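Setting the Table at Messina – what our group did

Our project was a small one: figure out where things should go on a plain white tabletop so a snack is easy to put together. We called it Cliltosero (don't ask, we voted) and worked on it through February in room 17.
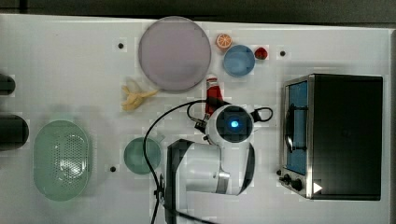 Reading time: 8 min

I fought for the big pinkish plate near the top, with the halved orange, the little blue bowl and the strawberry bunched up to its right. The banana got a spot of its own, and the green colander went over on the left – I still think it hogs space! Next month I want to try a smaller plate.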